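Cukance two-arm cell, simulation side - FAQ

Questions that keep landing in my inbox. Will add more when theres time. - Sverre

Which scene do I load first?
Patio door. Always patio door. The Pernik kitchen is heavier and takes forever on the older desktops.

Arms jump when I press play. Broken?
No. Start pose in the file doesn't match the saved home pose. Load home, press reset, then play. Still jumping: your joint limits file is old, get the new one from the shared folder.

Gripper goes through the shoe.
Contact step too coarse. Set solver rate to 400, save, restart the sim (a reset isn't enough). If it was fine Friday and bad now, somebody overwrote the defaults. Ask Hok-lam Chien before changing them back.

How close should the right gripper be before I close it?
Right beside the shoe, opening facing the gripper. Finger pad a little raised, not pressed into the floor. Left arm stays out of the way, low along the wall.

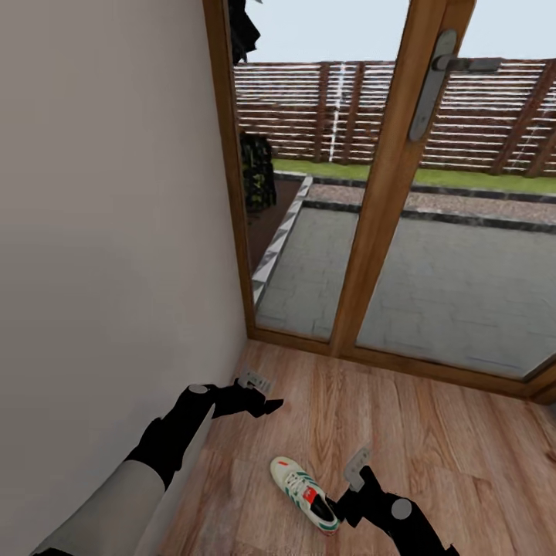 Patio door scene, right gripper beside the sneaker, left arm along the wall.

Left arm clips the wall
Wall collision is off by default, sorry. Turn on "static walls" in the scene tab. Then move the left base out a touch and re-save home. Both arms, not just the one you moved.

View looks bent at the edges, straight lines curve.
Wide angle lens setting. Leave it alone, the real cell has the same lens and the calibration depends on it.

Calibration fails with error 322
Marker board not found. Check that the board is switched on in the scene tree. Also check you are running calibration and not playback, I have done this twice.

How often do I recalibrate?
After any change to a base position, a gripper swap, or an Atulitz driver update. Otherwise first thing Monday.

Log says "buffer full", run stops
Old runs pile up. More than 2,064 files in the folder and the logger gives up. Move them to the archive drive, dont delete.

Can I use the Roussel fingers in the sim?
Not yet. Model is there but the mass is wrong and the wrist droops. Waiting on Hok-lam, maybe April.

Who do I write to?
Me for scenes and poses. Hok-lam for drivers and anything that throws a number. Send the log file with it please, not a phone picture of the log.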